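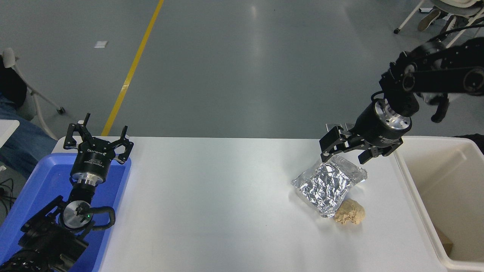 Unit 4: Gathering Demonstrations for a Sorting Policy
Course notes, Robot Learning Practicum
Instructor: Seraina Widmer
Lab assistant: Hryhorii Holovko
Revised January 6, 2024

4.1 What this unit covers

Units 2 and 3 treated the training set as given. In this unit you make one. Each group records demonstrations on the two-arm sorting station, labels them, and hands them over in a form another group could train on without asking you anything. The model itself comes back in Unit 5.

Read all of these notes before your first session at the station. The reading by Inna Hrytsenko on the course page is also required, but only the sections on operator variation.

4.2 The task

The station has a white table, two arms with two-finger grippers, a blue bin on the left and an off-white bin on the right. Small items of packaging waste are placed on the table, and the arms move them into the bins. Foil and film go in the blue bin. Paper and anything made of paper goes in the off-white bin.

The task was chosen for the items, which are hard to model and easy to replace. A crumpled foil packet has no fixed shape, and its highlights move when the wrist camera moves. A ball of tan paper is easier to see but can be squeezed flat by a firm grip. A policy that has seen only neat, rigid objects will do badly on both.

Items may start anywhere on the open part of the table, including close to a bin or touching one another. Do not spread them out to make the grasp easier. Touching items are part of the task.

4.3 Terms

Episode: one recording, from both arms at the ready pose until both arms are back at it.

Demonstration: an episode in which every item ends up in the correct bin.

Recovery: the part of an episode between a failed grasp and the next good one.

Reset: everything done between two episodes. Resets are not recorded.

Operator: the person driving the arms. One operator drives both.

4.4 How many episodes

Each group records 200 episodes. The shared set from last year's class has 775, and you will be given access to it after your own is handed in. Plan on 45 episodes per session at most. Past that point operators get quick and careless, and the motions start to look alike.

Change operators within the session. Elfriede Berchtold compared sets for her term project in December and found that the policy trained on a single operator's data copied that person's habit of pausing over each item before closing the gripper. The pause did no work. It was in the data, so the policy learned it.

4.5 Varying the start

Before each episode the person doing the reset draws a card from the Irkel deck. The card gives the number of items, their kinds, and a region of the table for each. Follow the card even when the layout looks silly or much like the previous one. People asked to place things "at random" tend to put them in the middle of the table, well apart.

The bins are also moved a little from episode to episode. Small rotations are fine. Keep both bins within reach of their own arm, and keep the rims clear of the elbow joints.

Do not empty the bins after every episode. At run time the bins will hold things, and the policy should not be surprised by an item already lying inside. Empty them when the contents come near the rim.

4.6 Which arm does what

The left arm serves the blue bin and the right arm serves the off-white bin. If an item lies out of reach of the arm that should take it, the other arm moves it toward the center of the table and lets go. The first arm then picks it up. Passing an item directly from gripper to gripper is not allowed in this unit.

The idle arm should wait with its gripper open and clear of the other arm's path. Do not park it over the items, where it blocks the view from the head camera.

4.7 Failed grasps

Foil slips. When it does, keep recording, open the gripper, back off and try again. Mark the episode with the recovery tag. These episodes are kept and are often the most useful ones in the set.

Stop and discard the episode in these cases:

- an item leaves the table
- the arms touch each other
- a hand enters the work area
- the operator loses track of which arm is active
- the emergency stop is pressed

A discarded episode still gets a line in the log, with the reason. Anderson Guerra's group left theirs out last year and could not say later why their episode numbers had gaps.

4.8 Labels

Each episode gets a text instruction, an outcome (complete, partial or discarded), the operator's initials and any tags. Write the instruction as you would say it to a person. "Put the foil in the blue bin" is good. "Execute foil sort" is not. Vary the wording among members of the group, but keep the names of the bins the same throughout.

Label at the end of the session, on the same day. Play each episode back at double speed and look at the last few seconds at normal speed to confirm that the items went where the log says they did.

4.9 To hand in

1. The episode folder, with the log.
2. A one-page data sheet: operators, dates, items used, card deck version, known problems.
3. A plot of item starting positions over the table.
4. Two episodes you would leave out of training, with your reasons.

4.10 Questions to prepare for the discussion

Suppose foil always started on the left side of the table. What might the policy learn in place of the material?

Would you train on partial episodes? Would your answer change if most of them ended early for the same reason?

Station bookings are made with Hryhorii Holovko.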